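Showing the arms a kitchen job - tips from the Monday sessions

Quick ones this week, bit of a rush. Most of these are from Gwenllian Llewellyn, who has driven more demos on the Ondby rig than the rest of us put together.

Start in sim. Always. You can drop a plate 21 times before lunch and there's no sweeping up.

Gloves or controllers? Gloves for anything with fingers in it, controllers for plain reaching. Don't swap halfway through a set, the hand poses won't match and you'll be binning the lot.

Do a dry run with your hands on a real worktop first. Slowly. If you have to think about which hand goes where, so will the policy.

Park the idle hand up and open, well clear of the crockery. A hand left low drifts when your arm gets tired - it knocks things and you don't notice till playback.

Come at a chopping board from the front, low, fingers together. Open up only once you're at the rim. Going in from above looks quicker but the fingertips catch.

Pause a beat before every grasp and a beat after. Half a second will do. Makes trimming much easier later on.

Keep the mistakes where you recover nicely. Bin the ones where you flapped. Danish Durrani kept everything on his first Nanell set, 158 demos, and ended up using 127 of them.

Shift things about between takes. Board a bit left, plate a bit nearer, basket turned. If nothing moves the arm just learns your worktop off by heart.

Leave space between objects to begin with, clutter can come later. Lots of bare marble is fine for a first set.
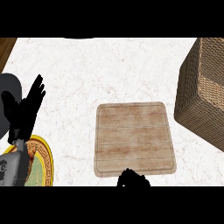 Left hand up over the plate, other one at the front of the board.

Check wrist angles before you hit record. A wrist near its limit will judder and that judder goes straight into teh data.

Stop after 8 good ones and have a tea. Shoulders down. The demos from tired people are always the jerky ones.

Save names: task, your initials, take number. Not "final2".

More when I get a minute, probably July.

Recent tips
Lodhi gloves - getting the thumb to calibrate
Folding tea towels by remote control
Ullden grippers: cleaning the finger pads
Guiding an arm by hand without fighting it
Which demos to throw away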